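Textbooks > Materials and Making > Part Two: Stiffness > Chapter 4

We use cookies to remember your place in the book and to see which chapters get read. Accept all | Manage settings

Chapter 4: Why Thin Things Bend

When I was a kid my grandfather grew beans along the back fence in Somham, and every spring he and I had the same argument about the stakes. I wanted the thin ones (they were easier to push in, and I was the one doing the pushing). He wanted the fat ones. By the time the beans were up and the wind had been at them for a week or two, my row leaned like a line of tired commuters and his stood up straight. Same wood, same height, same wind! I was furious, and I think that's more or less why I became an engineer.

This chapter is about what was going on in that garden. We spent Chapter 3 pulling on things, and pulling is friendly. If you pull on a bar with twice the area, it stretches half as much, and you can do that one in your head while you wait for the bus. Bending is stranger. Make a round stake twice as thick and it doesn't get twice as stiff, or even four times as stiff. It gets sixteen times as stiff. I remember seeing that number on the board for the first time and assuming the teacher had slipped.

You'll want a few things next to you as you read. A dry stick of spaghetti, a wooden chopstick, a plastic ruler and a sheet of paper will do nicely. Please don't just look at them – bend them, push on their ends, get a feel for which way each one wants to go. The ruler is the best teacher of the lot. Lay it flat between two books and press in the middle, and it sags right away. Stand it on its edge and press again. It hardly moves, and you haven't added one bit of plastic. All you did was turn it so that more of the material sits far away from the middle line, and material far from the middle is what does the work in bending.

Now stand the spaghetti on end and push down gently on the top with one finger. For a while nothing happens, and then it bows out sideways all at once. We call that buckling, and it has surprisingly little to do with how strong the stuff is. A slender rod can buckle under a load that would never crush it. Length matters enormously here: snap the stick in half, try again, and you'll need to push four times as hard.
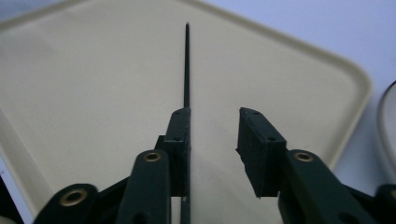
4.1 Slenderness, or how thin is thin?

We need a number for this, because "skinny" means one thing to a bridge builder and something else to a person who makes knitting needles. The simple version is length divided by thickness. Take a rod 900 millimeters long and 30 millimeters thick and you get 30, with no units left over, so it works just as well in inches. A taller number means a rod that's more likely to buckle before it crushes.

I first used this ratio for real at Weidemann, a small firm that made display shelving, where I spent a summer checking shelf posts. My boss, Tarek Zerouali, kept a bent one over his desk. He'd approved it himself, years before, for a shop that wanted everything to look "airy." It's still the post I think of when somebody asks me to shave a little off.

Before you go on, try Exercise 4.1 (allow up to 14 minutes) and keep the broken spaghetti. We'll want the pieces in 4.2.

Comments

lavum_reader: The ruler on its edge finally made sense of floor joists for me. Thank you!

Flemureck: Should the 900 and 30 example mention how the ends are held? My class got stuck on that.

Author: Good catch, it comes up in 4.3, but I'll add a note – ends that can't turn make a big difference.

beanrow: Your grandfather was right and so was mine.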